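How to Solve the First Layer of a Rubik's Cube

By Kvido Štefanec

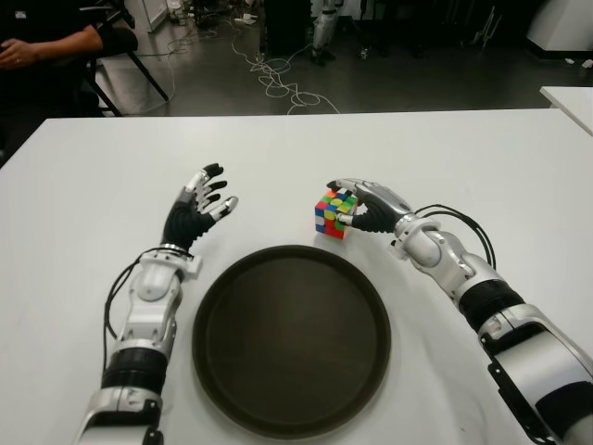

A scrambled cube, ready for step one.

Peeling off the stickers is faster, but people can tell. Try this first.

1. Find the white center. Centers never move relative to each other, so whichever face it sits on is now the white face, whatever the other squares claim.

2. Build a white cross. Bring the four white edges around that center. The other color on each edge has to match the center next to it. My first cross took 70 minutes and was wrong.

3. Turn the cube over, white side down. Find a white corner in the top layer and park it above the slot where it belongs.

4. Repeat this until it drops in with white facing down: right side up, top left, right side down, top right. It may take a few rounds. Your cross will look ruined halfway through. Keep going.

5. Do the other three corners. If one is stuck in the bottom layer the wrong way round, run step 4 once to kick it out, then place it properly.

The middle layer is on the next page, along with most of the swearing.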